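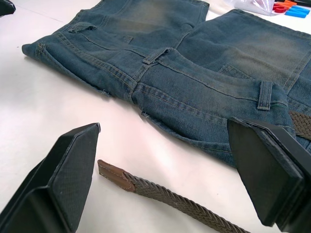 How Does a Pipe Organ Work?

A pipe organ is the biggest musical instrument most people will ever see. Some are as tall as a house. A pipe organ has keys like a piano, but it makes its sound with wind, so it is a closer relative of the flute and the recorder.

This page explains where the wind comes from, what the pipes do, and how one player can make so many different sounds. Many of our examples come from the organ in Zanbridge Town Hall. It has 971 pipes and three keyboards, and it was made by a workshop called Gashi Organ Builders.

Where does the wind come from?

If you blow across the top of an empty bottle, you get a note. When you run out of breath, the note stops. An organ has the same problem, only much bigger. It needs enough air for hundreds of pipes, and it needs that air for as long as the music lasts.

For hundreds of years, the air came from bellows. Bellows are like large folding bags. When you push them closed, the air inside is squeezed out. People had to work the bellows by hand or by foot the whole time the organist was playing. In some churches this was a paid job, and it was often given to older children. If the person pumping fell asleep, the music faded away.

Most organs now have an electric fan called a blower. It is usually kept in a basement or a closet, because it hums and would spoil the quiet parts. The blower fills a box called a reservoir, which stores the air. The reservoir has weights or springs on top, and these press down so that the air always comes out with the same push. If the push changed, the notes would wobble and go out of tune.

Organ builders always call this air "wind," even though it moves quite gently. You could hold your hand over most small pipes and feel only a soft puff.

What do the pipes do?

Each pipe plays one note and only one note. A trumpet player can play many notes on one trumpet by using valves and changing the shape of the lips. An organ pipe can't do that. It is the same length all day, so it plays the same note all day. To get more notes, you need more pipes.

Long pipes make low notes and short pipes make high notes. In Zanbridge the longest pipe is 16 feet tall, which is higher than the ceiling in most homes. The shortest one is smaller than a pencil. The lowest notes are so deep that people in the front row sometimes feel them through their seats.

There are two main families of pipes.

Flue pipes work like a whistle or a recorder. Near the bottom there is a narrow slot, and above it there is an opening called the mouth. Wind comes through the slot and hits the upper edge of the mouth. This makes the air inside the pipe shake back and forth very fast, and you hear the shaking as a note.

Reed pipes have a thin strip of brass inside them, called a tongue. The wind makes the tongue buzz. The rest of the pipe makes the buzz louder and rounder. Reed pipes often have names like Trumpet or Oboe, because their sound reminds people of those instruments.

Pipes can be made of metal or wood. The metal is usually a mixture of tin and lead. Wooden pipes are often square, since it is easier to join four flat boards than to make a round tube. They tend to sound soft and dark.

What are stops?

On each side of the keyboards there are rows of knobs. These are called stops. Each stop controls a set of pipes that all make the same kind of sound. One set might sound like flutes. Another might sound like trumpets. Pull out the flute knob, and the keys will play the flute pipes. Push it back in, and those pipes go silent.

You can also pull out several stops together. Then every key plays several pipes at once. If 10 stops are out and the organist presses one key, 10 pipes or even more may sound. This is how an organ gets so loud. Pressing the key harder makes no difference, as it would on a piano.

You may have heard someone say "pull out all the stops" when they mean "try as hard as you can." The saying comes from the organ.

Stops have a number on them as well as a name. The number tells you the length in feet of the longest pipe in that set. An 8-foot stop plays notes at the same height as a piano would. A 4-foot stop sounds one octave higher, and a 16-foot stop sounds one octave lower.

What happens when a key goes down?

Under the pipes there is a large wooden box called a wind chest. It is full of wind whenever the organ is switched on. Every pipe stands over a hole in the top of the chest, with a valve to keep the wind out.

When the organist presses a key, the valve for that note opens. Wind rushes into the pipe and the pipe speaks. ("Speaks" is the word organists use.) When the key comes up again, the valve closes and the note ends right away.

The key and the valve can be a long way apart. In older organs they are joined by long, thin strips of wood called trackers. Pressing the key pulls the strip, and the strip pulls the valve open. In many newer organs the key works an electric switch, so the keyboards can be far from the pipes – even on the other side of the room.

Playing with your feet

Organists use their feet too. Below the bench is a big keyboard made of wooden bars, called the pedalboard. It plays the lowest notes. Organists wear thin shoes with a small heel and play with both the toe and the heel. They learn to find the notes by feel so they can keep their eyes on the music.

There is usually another pedal above the pedalboard, shaped like the gas pedal in a car. It opens and closes a set of shutters in front of some of the pipes. With the shutters open, the sound is louder. With the shutters closed, it is softer.

Looking after an organ

Warm air makes flue pipes go sharp, which means the notes sound a little too high. Cold air makes them go flat. Reed pipes don't change as much, so on a hot day the two families can disagree. At Zanbridge, the tuner comes in February and again before the summer concerts. One person sits at the keyboard and holds down a key while the other climbs in among the pipes and adjusts them. It takes most of a day.

Dust is a problem as well. A small piece of grit under a valve can keep it open, and then the note keeps sounding after the player lets go. This is called a cipher.

Words to know

Bellows: folding bags that push out air when they are squeezed.
Cipher: a note that keeps sounding when it shouldn't.
Pedalboard: the keyboard played with the feet.
Reservoir: the box that stores the wind and keeps its push steady.
Stop: a knob that turns one set of pipes on or off.
Tracker: a thin strip that joins a key to a valve.
Wind chest: the box of wind that the pipes stand on.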